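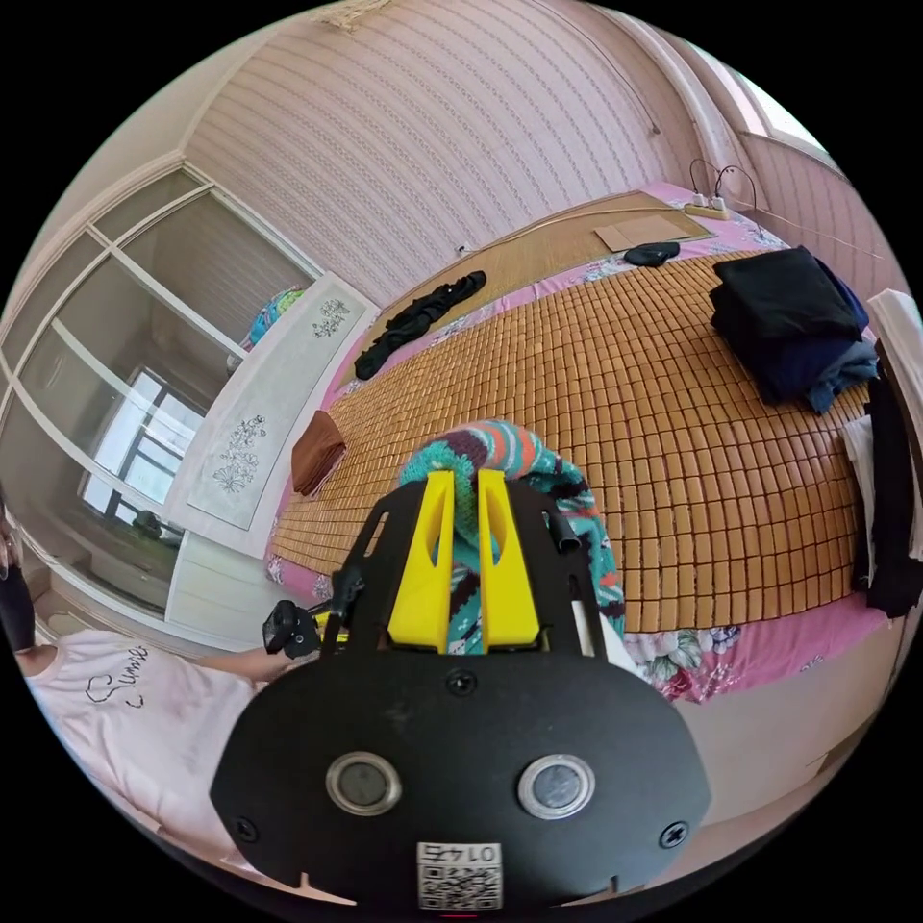

Betirier > Minutes > Open day

Minutes, Saturday meeting, 8th May

We started late (my fault, I had the key to the Lei room), so I skipped the apologies and went straight to the folding demonstration. Galtelis want the knitwear part in the open day, and after a long talk about towels we agreed to do both. Everyone liked the knits more! Patterned ones win, so visitors can follow the fabric while it moves.
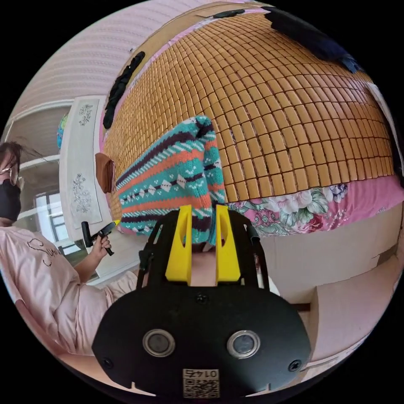 Can visitors try the hand-held grippers themselves?
Under supervision, in groups of three, once the main demonstration is over.

Next came the running order. I'd put down 60 minutes for the whole visit and got told that was too long for families, so the talk gets trimmed and the hands-on part stays as it is. We also want the two-gripper work shown at normal speed,

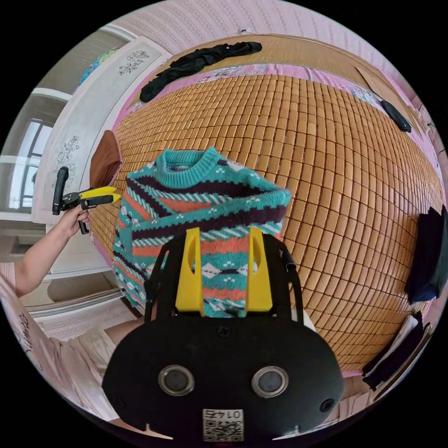 with a second go at a slower pace for anyone at the back. Drasten offered benches, and I said yes before they could change their mind. Six will do.

Then we got onto how much to say about training the robots. I was for a short bit at the start, others wanted it at the end with questions, and the end won.

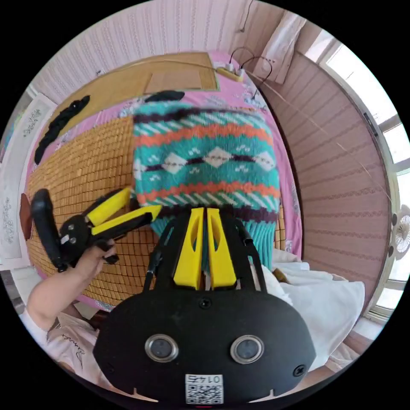

I'm to write that part up and send it out before the June meeting. Parking went round and round again and we left it. Sign-up opens at 9 on the Betirier page, and I still owe Galtelis a final headcount. Closed with coffee.

Recent items
Open day sign-up
Notes from the Drasten visit
Lei room bookings

Last updated: June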